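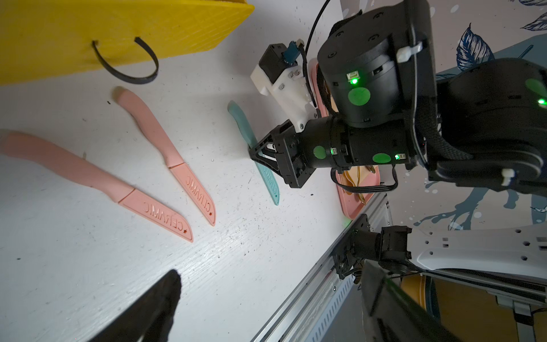 Which gripper fingers pick up a thin, flat kitchen tool from a bare tabletop most reliably? In our trials it was the narrow angular ones, as long as the controller let them touch the table lightly before closing.

21 Sep 2020
By the Parnisis bench team

4.2 Comparing fingers on flat objects

I went into this part of the study expecting the camera to be the weak spot, and I was wrong about that, so let me go through what we tried and in what order.

We had two sets of fingers to compare. The Jodon set is wide and padded, and everybody who visits the bench likes it on sight. The Adunia set is narrow and angular and looks a bit mean. Both bolt to the same wrist, so swapping them was quick (the cable routing took longer than the fingers did, every single time). We ran 360 grasps in August, split evenly between the two sets, all under the Radwan controller with the same gains.

The objects in this section are plastic toy knives in pink and teal. Figure 5 shows the wrist view with black fingers closing on the teal one, right where the handle meets the blade. I like that spot as a target! Out on the blade there is hardly any height to grab, and far back on the handle the long end wants to swing when the arm lifts. Our labelers marked the handle-blade boundary by hand in 2,619 stills before we trained the grasp point detector, and I owe them all a very large lunch.

Figure 5. Wrist camera view during a grasp on the teal knife, with two pink knives lying alongside. The raised lettering on the pink blades reads mirrored from this side.

The Jodon pads did fine whenever a knife lay by itself. Put the knives side by side, though, and the pads were too wide to get down between them, so they'd nudge the neighbor or land on top of it. Almost half of the Jodon failures were this one thing. The Adunia fingers slid into the gap and mostly left the other knives where they were. They had their own bad habit, which was pinching a handle off center and letting it rotate on the way up, and we fixed part of that by slowing the last bit of the close.

Now, the controller. Radwan has a stiff mode and a soft mode, and we began in stiff because the arm tracks better that way. With a thin object you're working right at the surface of the table, and a small height error means the fingers either close on air or press down hard enough to trip the force limit. Soft mode for the descent and stiff for the lift cleared up most of it for both finger sets, which I wish I'd tried in the first week. All the numbers in Section 5 use that combination. The earlier stiff-only runs are in the appendix, and they aren't pretty.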